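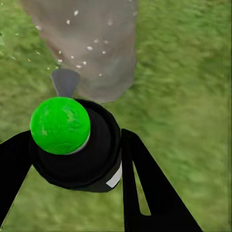 Skisura Set-up Guide, Issue 10, page 61

6. Setting up the Grillwood garden scene

This section covers loading the Grillwood garden, placing the two-armed robot in it and checking the grippers before a first practice run. It applies to Skisura running on a desktop computer with the Ferix controller pack installed. If you have not installed the controller pack, go back to section 3.

6.1 Before you start

You will need:
- a Skisura licence with the outdoor scenes enabled
- the Ferix controller pack
- two hand controllers, charged and paired
- a free area to stand in, clear of chairs and cables

NOTE: The first load of Grillwood takes longer than later ones. The program builds the grass and tree textures and stores them. Do not close the window while the progress bar is showing.

6.2 Loading the scene

1. Start Skisura and wait for the main menu.
2. Choose Scenes, then Outdoor, then Grillwood.
3. Set Texture detail to Low. You can raise it later if the scene runs smoothly.
4. Set the step rate to 600. If the machine has a separate graphics card you may use 1000.
5. Press Load.
6. When the lawn appears, press Pause. Do not move the controllers yet.

CAUTION: Do not change the step rate while the scene is running. Held objects may jump out of the grippers and the recording will have to be thrown away.

6.3 Placing the robot

1. With the scene paused, open the Robot tab and pick the two-armed model.
2. Choose a start point from the list. "Lawn, facing fence" is the best one for new users.
3. Hold both hand controllers level in front of you, elbows bent.
4. Press Match. Both arms move to the position of your hands.
5. Press Pause again to release the scene.

If only one arm moves, the other controller has gone to sleep. Press any button on it and repeat step 4.
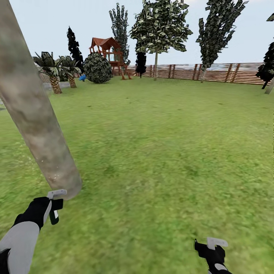 Start-point checks should be done with the head level and both hands low. Look straight ahead first. From "Lawn, facing fence" you should have open grass in front of you, with the wooden fence beyond it and the play structure in front of part of it. Then look for the grippers near the bottom of the view. It is enough to see part of each one, as long as the white finger piece shows on both. Leave the right gripper empty at this stage and use the left for the first approach, bringing its white finger piece up to just below the pale rounded end of the trunk. Stop there. If the view tilts as you raise your hand, the head position has not been set, and you should go back to 6.3 step 3.

6.4 Checking a grip

The head view is good for finding your way about the garden but poor for judging a grip. Switch to the hand view for close work.

1. Press View until the hand view comes up. The two black fingers should come in from opposite sides.
2. Move the hand until the object sits between the fingers. For the black cylinder, have one finger on each flank. The white label can be on either side.
3. Close the fingers slowly with the trigger. Stop when the grip marker in the menu bar changes to Held.
4. Raise the hand a little and pause.
5. Look at both fingers. If grass shows between a finger and the part it should be holding, open the grip and start again from step 2.

NOTE: The opening inside the finger frame is part of the finger design. Grass seen through it does not mean the grip has failed.

CAUTION: Do not squeeze the trigger fully on round objects. Use the Soft setting under Grip, or the object may be pushed out sideways.

6.5 Saving your set-up

1. Press Pause.
2. Choose File, then Save set-up.
3. Type a name without spaces and press Enter.

The saved file holds the start point, the step rate and the grip settings. It does not hold the position of loose objects, which go back to their usual places each time the scene is loaded. To keep these as well, tick Include objects before saving.

Set-ups made in the Panganiban edition can be opened in this one. Load the scene first, then choose File, then Import. Check the step rate afterwards, as the older edition did not save it.

For recording and playback, see section 7.

We use cookies to remember your language and the last guide you opened. Accept all | Manage settings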